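Speaker notes: Keeping a small town archive in order
Orkside Local History Afternoon

Slide 1. Start with the building. The Orkside reading room opened in 1893 and the first minute book is still on the shelf. Ask who has been in to see it. Wait for hands.

Slide 2. Most of what we get arrives in shopping bags. Letters, rate notices, school photos, the odd cookbook. Say that we take it all in first and sort later. Don't read out the full intake policy, it's on the handout.
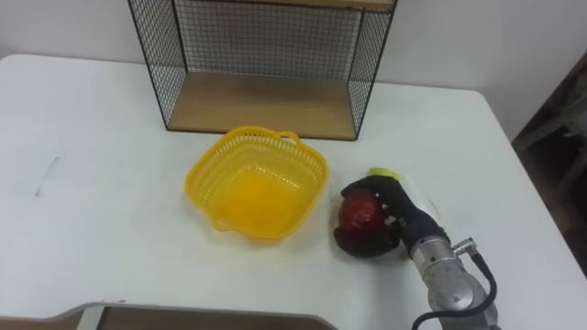
Paper goes flat and away from sunlight. Take out rusty pins and paper clips, but leave sewn bindings alone. Pencil only, never pen. Write on the back, near the edge, and keep it short: name, place, year if known.

Slide 3. The Helturus papers. This was the ferry company, and the ledgers are our most requested item. Two of them have water damage and can't be handled. Offer the copies instead. Mention the Talia logbook here, as the colour of the ink has faded badly and it's a good case for scanning early.
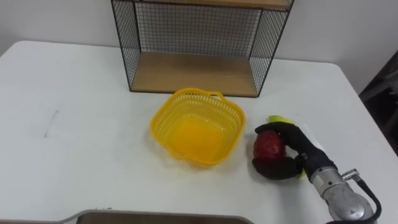

Wire shelf unit with a light wooden base board, on a white table.

Slide 4. Labelling. Every box gets a number, and the number goes in the catalogue the same day. Old labels stay with the item, even when they're wrong. The Tam Street school photos were catalogued under the wrong suburb until someone read the back.

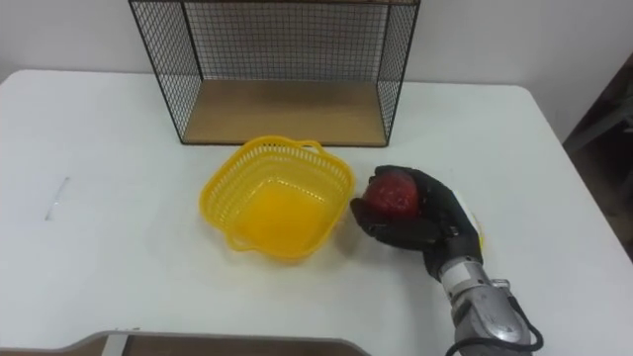

What should I do with photos when I don't know who is in them?
Keep them, and write down where they came from. Another family may have the same print with the names on it.

Slide 5. Opening hours. The room is open from 2 to 4 in the afternoon, closed all of December. Handouts are by the door. Take questions, then tea.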